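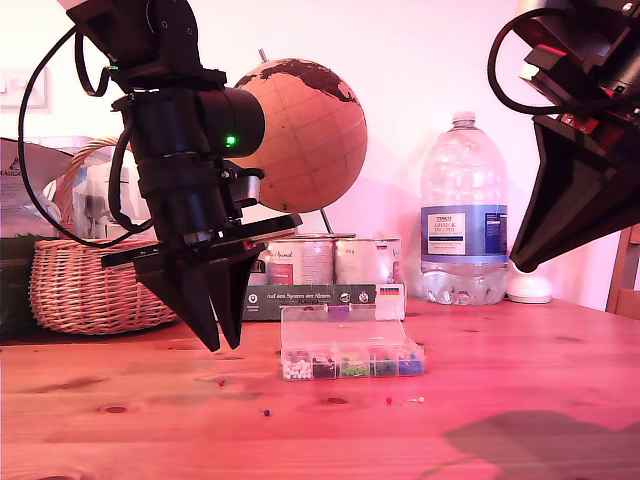
Two robot arms over a table with pushpins, some sorted by color in a clear organizer and a few still loose. Photo: Danis

Business > Jobs & Workplace

Search this site Enter keyword Go

Cukcombe supplier puts robot arms on small-parts sorting

Danis, the office and craft supply packer on the edge of Cukcombe, has begun handing part of its small-parts sorting to robot arms, and says the 11 people who now do that work by hand will keep their jobs.

The company repacks loose stock such as pushpins, paper clips and map flags into divided boxes for schools and shops. Sorting by color has been done at long benches since the company opened. Staff work in shifts and spend most of the day seated, picking pieces out of trays.

Under the new setup, which Danis calls Tamiru, pairs of arms pick up single pieces and drop them into the right compartment. A worker sets out the trays, checks the filled boxes and takes over when a piece is dropped or lands in the wrong place. The company started trying out the arms in January and now has 3 pairs in daily use.

The arms are slower than an experienced sorter. Danis said in a statement that a pair fills 13 boxes an hour, while a person at the bench fills 60. The company plans to run the arms through the evening, when the benches have always stood idle, and to leave the large daytime orders with the staff.

That will change the working day. Bench shifts currently start at 6 a.m. From the spring, most will start at 8 a.m., and two employees at a time will rotate onto a late shift to look after the arms. Late work will be paid at a higher rate, according to the company, and no one will be moved onto it without agreeing first.

Workers have raised questions through the staff group at the plant. Among them are how often the rotation will come around, whether the bench targets will go up, and who is responsible when a mixed box reaches a customer. The group said in a written note that its members welcome fewer hours of close handwork — sore wrists and tired eyes are common complaints — but want the targets put in writing before the late shift begins.

Danis replied that the bench targets will stay as they are through the end of the year. Mixed boxes will be logged by station, whether filled by a person or by a pair of arms, and the log will be open to staff.

Training is being handled by Astar, the firm that set up the arms. Each sorter gets two days of paid instruction covering how to stop the arms, clear a jam and teach them a new tray layout. Seven have finished so far. The rest are due to do so before the new hours take effect.

The company has not said what it paid for the equipment. It said it will decide on a fourth pair once the late shift has run for a full quarter.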